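Workshop tips: sharing a bench with an arm

I've been putting tips on this page for years, mostly glue, drawer slides and how to get coffee out of a shop apron. This batch comes from my day job at Prurley, where we pack and sort canned goods and small parts, and where a pair of arms moved in at the end of November. A few of you wrote asking what it's like. So these are the things I'd pass along to anybody whose workplace is about to do the same (plus a couple that work fine in a garage with no arms in it at all!).

Clear the bench the night before, all the way. I used to leave my tape gun, my mug and a stack of labels wherever my hands had dropped them, and I could find every one of them with my eyes shut. An arm can't work around your habits like that. Now there's a shallow tray on the shelf behind me and everything that isn't part of the job goes in it at quitting time. Takes me 3 minutes. I do the same at home now and my own bench has never looked so good.

Mark where things start. We used painter's tape for the first week and it curled up at the corners and left gunk. A paint pen does better – draw a small corner mark, let it dry overnight, and if you change your mind, rubbing alcohol and an old T-shirt will take it off most hard tops. Try it on a spot you don't care about first. 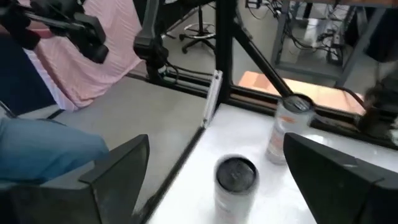 Give yourself a proper place to sit, and set it up before you get busy. When the arms came in, my job went from standing and lifting all day to a lot more watching and resetting, and my back was thrilled but my knees got stiff in a way they never had before. I wear jeans on those days, soft old ones, and I keep a rolling stool with a foot ring close by, the kind with casters. The foot ring matters more than the padding. If yours slides away from you when you go to sit, clean the hair and string out of the casters first and then look at a softer set of wheels. Ours picked up a whole nest of packing thread by January.

Bundle your cables early. I mean it! Every new gadget shows up with its own cord, and each one gets shoved on the nearest shelf "for now." Hook-and-loop straps beat zip ties, you'll be undoing them constantly. Put a flag of masking tape at both ends of every cord and write the same word on each. Akosua Frimpong on our second shift started doing hers in two colors, one for power and one for everything else, and I copied her by the end of the week.

Wipe shiny tops with a barely damp cloth and then a dry one. I'd always sprayed cleaner straight on the surface, which leaves a film, and a can will skate on that film when you bump it. Spray the cloth. Same goes for your kitchen counter if your canisters wander.

Practice with stuff you can afford to dent. We have a box of beat-up cans, and that's what goes out whenever somebody is learning the pendant or we're trying a new layout. Save the good stock for when you've gone a whole Thursday without a fumble. If you're teaching a kid to use a drill press, same idea, scrap first.

Learn where the stop button is with your left hand and your right. I walk over and touch it at the start of every shift, like checking my pockets for keys. Keep the floor in front of it clear too, no totes, no broom.

Ask what happens to your hours, early and out loud. I know this is a tips page, but it's the question I got most. On my line nobody was let go, but two people moved to receiving and one of them wasn't happy about it for a good while. I got a 70 cent raise and a lot more paperwork. I miss the chatting, to be frank. When four of us packed side by side we solved everybody's problems by lunch, and now I'm mostly on my own between resets. We fixed that a little by lining up our breaks.

Keep a notebook on a string. Mine hangs off the end of the bench and gets one line per hiccup: what was on the table, what I changed, whether it helped. Cheap spiral, pencil not pen. I've filled 100 pages and I still flip back to it before I call anybody over.

Next time I'm back to drawer slides, including the sticky one in my pantry that I've been promising to deal with since summer.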